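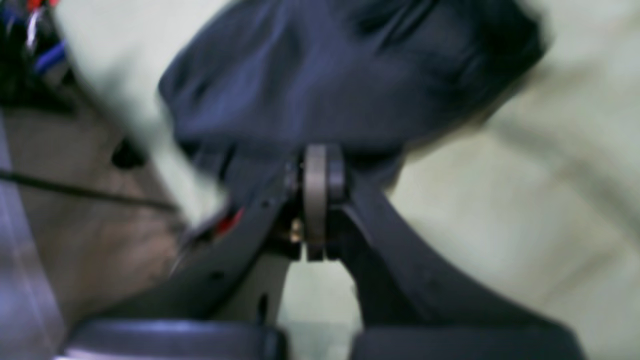 Second Progress Report: Jellthorpe Parish Records

Reports > Grants > Jellthorpe > Interim

Saturday, June 23, 2018

To the Dirum Fund

We said we would transcribe 490 burial entries by the end of spring. We have done 483. The other seven are in the handwriting of a curate who seems to have written on horseback, and we have sent scans to Verkach for a second opinion. Their first opinion was "no."

The searchable index went live in May and has had 201 visits, a fair number of them ours.

Money: $47 left in the supplies line. The archival boxes from Caputo cost what they quoted, but the shipping did not, and we moved the difference over from travel. Travel has not been missed.

The marriage register is next. Two pages are stuck together and will stay that way until the binder can see them in October. We would like to keep the same end date, and ask that the final payment be split so the binder can be paid on the day.

3 shares | 0 comments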